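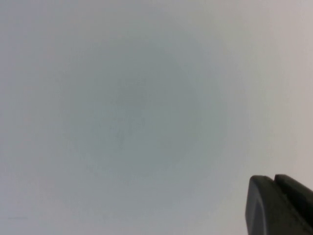 La pinza negra asomando por la esquina, y detrás la mancha gris azulada.

Junio, casi las once de la noche. Tendría que estar durmiendo y sigo con el Sullari encendido encima de la mesa del taller, porque hoy ha sido el primer día bueno de verdad y quiero apuntarlo antes de que se me mezcle con los demás.

Resumen para mi yo de dentro de un año: el Sullari es el kit de brazo de sobremesa que vende Noonan, con pinza de dos dedos y una camarita en la muñeca. Lo tengo en préstamo para probarlo, con 32 días de plazo, y voy por el 12. Lo pedí a la tienda de Sostville, llegó en dos cajas y la segunda se pasó una semana parada en el almacén de Skirport (de ahí que el montaje me pillara con tan poco tiempo y tan mala leche). Pero ya está, ya se mueve, ¡y cómo se mueve!

Esta mañana he repetido la calibración desde cero. La de ayer la había hecho con prisas y el brazo se quedaba corto al bajar, siempre por el mismo lado. El asistente del kit te lleva de postura en postura, tú colocas el brazo con la mano, confirmas y pasas a la siguiente. Me gusta muchísimo que se pueda hacer así, agarrándolo y llevándolo, sin estar tecleando ángulos. Tiene una resistencia muy agradable, como cuando mueves un flexo bueno. Al terminar lo he mandado al punto de reposo una vez y otra, con la misma sonrisa tonta cada vez que paraba donde tenía que parar.

Luego me he metido con la cámara de la muñeca, que era la parte a la que le tenía más respeto. He guardado 836 capturas en toda la jornada, una barbaridad, y esta noche las he ido pasando con un té al lado. La que he pegado arriba me tiene enganchada. Todo el fondo está desenfocado, una superficie pálida que se va aclarando hacia la derecha hasta un blanco casi crema, y en medio flota esa mancha más oscura sin borde ninguno, con un núcleo un poco más cargado. No sé decir si lo de detrás es plano o curvo, ni a qué distancia queda. En cambio el dedo de la pinza, abajo a la derecha, se ve clarísimo, con su brillo fino en el canto. Me parece preciosa, la verdad, como una luna vista con los ojos medio cerrados.

Y me sirve para la reseña, además. Llevo días dándole vueltas a cómo contar que la vista de la muñeca no siempre te dice dónde estás, y con una captura así se entiende en un segundo. Con sólo ese cuadro delante yo no sabría si acercarme o apartarme. El manual despacha la cámara en media página (el manual tiene 104, y se van casi veinte en tornillería) y creo que se merecía un capítulo entero, con capturas buenas y capturas malas. Apuntado para la lista de peticiones a Noonan.

Por la tarde, agarres. He empezado con cosas blandas, un rollo de venda, una esponja, el borrador de la pizarra. La esponja la coge de maravilla! Cierra despacio, notas que se ajusta y la sube sin estrujarla. El borrador se me ha escurrido un par de veces hasta que he bajado la velocidad de cierre y he entrado un poco más de lado. Con las pinzas de la ropa no ha habido manera, pero es que las estaba cogiendo por la parte fina, mañana lo intento por el muelle.

Lo que menos me convence por ahora es la aplicación. Cada vez que cambio de rutina me devuelve a la pantalla principal y tengo que volver a entrar en el menú de la pinza, que está escondido dentro de «Accesorios». Y el cable de la muñeca - esto ya lo apunté el otro día - queda tirante cuando el brazo gira del todo a la izquierda. Lo he sujetado con una brida floja y de momento aguanta, aunque en un kit de este precio esperaba una guía o un clip en la caja. También me habría venido bien un juego de almohadillas de repuesto.

Pero es que luego lo ves trabajar y se te pasa todo. Hay un momento, justo antes de cerrar, en que frena y se queda como pensándoselo, y me he pillado hablándole en voz baja. «Venga, venga, ahí.» Menos mal que el taller tiene la puerta cerrada.

Para mañana: las pinzas de la ropa por el muelle, repetir la serie de la esponja con la lámpara apagada, escribir a la tienda de Sostville para preguntar si puedo quedarme la brida larga que venía suelta en la segunda caja o es de otro pedido. Y renombrar las carpetas de capturas, que ahora mismo hay tres que se llaman «prueba buena».

Se me ha enfriado el té. Apago el brazo, lo dejo en reposo y a la cama.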